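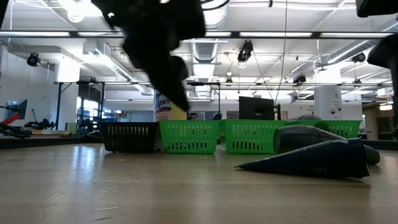

I run a small media newsletter called Pamilen, out of Levosthorpe, and I'm looking for people to join a reading panel this fall. Maybe you've seen us, maybe a cousin forwarded you something with the subject line in all caps (sorry, that phase is over). We write about how news gets made: who gets quoted, who gets left out, which stories vanish after one day, why three outlets will run the same headline word for word. Most of what I do starts with mail from readers, and my filing has always been physical. Bright green plastic basket with slots in the sides, like the one next to the black basket up there, for letters I mean to answer; anything black for letters that made me mad. Green has been overflowing for months and I've decided the people writing those letters should be doing some of the work with me. And getting paid for it!

So this is me asking.

What the panel is

The short version: a group of regular people reads the same news, every day, for a set stretch, and writes down what they notice. You'd read a mix that I put together, some big national outlets, some local papers, some independent sites, and yes, a few of the places that get called fake news by one side or the other. You won't know ahead of time which stories we're most interested in. You fill out a log, we talk on a call, and the whole thing becomes a long series in Pamilen in December.

I want to be clear that I'm not collecting ammunition against anybody. I have my opinions about the big networks and I've put them in print plenty. But I've also watched independent sites I like run a story with one source and no phone call, and then act wounded when somebody asks about it. If the panel comes back and tells me that my favorites are the sloppy ones, I'm going to print that. I'll grumble, but I'll print it.

Who's running it

Me, mostly. Chiharu Ogura built the log and will be going through the entries with me. She used to do survey work and she has already thrown out nine of my questions for being leading (fair, fair, one of them had the word "obviously" in it). Berkay Erdem is handling the calls and the tech side. If you can't get into your log, he's your guy, and he's a lot more patient than I am.

The money comes from our subscribers, all 2,348 of them, plus a gift from the Ostrowski family that came with no strings. I asked twice about strings. There's no advertiser and no party money in this. If that ever changed before the series ran I'd tell the panel first and you could walk with your full pay.

What you'd be doing

Reading for an hour or so most days, at whatever time suits you. I do mine with coffee before the dog's up. We send the list each morning.

Filling in the log. It's short. What did the story say happened, who said so, could you tell where the information came from, what did you want to know that wasn't in there. Then there's a blank box for anything else. The blank box is my favorite part, so please use it, complain in it, go on a tangent in it.

Joining two group calls, one near the middle and one at the end. They'll be in the evening, Eastern time, and they're recorded so we can quote from them accurately. You pick whether we use your real name, a first name only, or something made up.

Reading your quotes before we publish. You can fix anything we got wrong. You can't rewrite what you said because you've since thought of something smarter, though I know the feeling.

What it pays

$2,000 for the full run, split in two payments, half at the midway call and half at the end. If you have to drop out you keep what you've been paid. A subscription to anything on the reading list that sits behind a paywall is on us for as long as the panel lasts.

Who I'm hoping to hear from

People who don't agree with me would be great. Our readers skew a certain way, I know they do, and if I fill this panel with folks who already think every anchor is reading off somebody's script then I've learned nothing. If you watch the network news every night and think I'm a crank, please apply. Same if you gave up on all of it years ago and get your news from the barber.

You don't need a degree or any kind of media background. In fact if you work in a newsroom now, or in PR, or for a campaign or an officeholder, this one isn't for you. You do need to be 18 or over, live in the US, read comfortably in English, and have a way to get online. A phone is fine, the log works on a phone. If you use a screen reader, tell us and Berkay will set up a version that behaves.

I'd really like some people from towns where the paper has closed. Levosthorpe's is down to a couple of pages and a coupon insert, and I think about that more than I think about cable.

A few things people have already asked

Areeba Kiani wrote in to ask if couples can both apply. Sure, but apply separately, and if you both get in you'll be in different call groups.

Somebody who listens to Troritix wanted to know if this is tied to the podcast. It isn't. I was a guest on there once and talked too long. They're friendly people and they have nothing to do with the panel.

Can you post about it while it's going on? Please hold off until the series is out. After that, say whatever you want, including that it was a waste of your time.

Will we sell or share your log? No. Chiharu and I see the full entries, Berkay sees only your login and contact stuff, and we delete the contact stuff when the last payment clears.

How to apply

Send an email through the contact page with "panel" in the subject line. Tell me where you live (town and state is plenty), where you get your news right now, and describe one story from the past year that you think was covered badly, or well! I'd love some that were covered well. A few paragraphs is enough. No resume, please don't send a resume.

If you'd rather mail a letter, the address is at the bottom of every issue, and paper counts exactly the same.

Applications are open through the end of August 2021. Chiharu and I read every one, and you'll get an answer either way, from a person, usually me and usually late at night. If we think you might be a fit we'll set up a short phone call, and after that you'll get the agreement to look over before you say yes to anything.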